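Brultier hand-held gripper kit, two months in: decent fingers, wishful manual

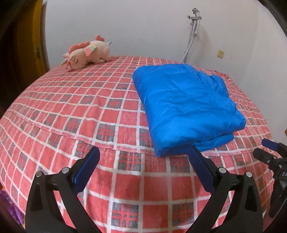
Fingers open, with the folded blue bundle ahead of them on the plaid sheet.

I bought the Brultier kit in January, mostly to find out if the claims were as silly as they sounded. The box says you can "teach your home robot to tidy a bedroom by showing it." My home robot is an arm I've been building on and off in the spare room, on a base from Sutmont, and up to then it had tidied nothing.

Assembly first. The manual says 2 hours. It took me two evenings, and one of those went on the finger linkages. The pivot screws have to be tight enough that the fingers don't wobble and loose enough that they still swing, and the instructions cover this with the words "tighten as needed." I ended up backing each one off a little at a time until both sides moved the same. If you have thread locker, use it. There's none in the kit.

The fingers themselves are good, I'll give them that. Black plastic arms, wide at the base and narrow at the top, with dark blue rubbery pads angled in toward each other. They open far enough to get hold of thick, soft things by an edge, and soft things are what I care about. Plenty of cheap grippers do fine with a wooden block and then fall apart (one of mine did so literally) when you hand them a pillow.

Bedding is where I've spent most of my time. A folded bundle on a mattress is harder than it looks, mainly when you come in low. The bottom layer wants to stay with the sheet, and if you squeeze too early you pinch a bit of sheet along with it. Glossy fabric is worse than cotton. The pads hold it well enough once they have a proper bite, but a shallow grab slides off, and you feel that in your wrist long before any software notices.

Stuffed toys went better. They squash, they have something to grab nearly everywhere, and I stopped bothering with them after the first week.

Now the software, where my patience ran out. Brultier recommends 3000 recorded grabs before you train anything. I stopped at 2000, and my forearm would like it known that this was plenty. The recorder app loses its settings every time it closes. Exporting to anything besides their own format means using a free tool called Bugti, which works fine and which the manual mentions once, on page 9, in a footnote.

As for the result: my arm can now pick up a folded blanket and put it down somewhere else on the bed, most of the time, as long as I folded it and as long as I put it more or less where I always do. Turn it sideways and the arm reaches for the middle and pats it. I don't call that tidying. Maybe more recordings would fix it - I doubt it, but I haven't done them, so take that for what it's worth.

I also tried the Jultutwood kit at our shared workshop before buying this one. Its grip is weaker and its pads are harder, but the app remembers what you told it yesterday. If the two companies would trade departments there'd be one good product between them.

Worth buying? For the hardware, yes, if you catch it on sale and already have an arm you want to feed. If you're starting from nothing and hoping for a made bed, keep your money. I'm keeping mine for the fingers and will probably write my own recorder this spring.

Hardware: 4 out of 5
Software: 2 out of 5
Manual: 1 out of 5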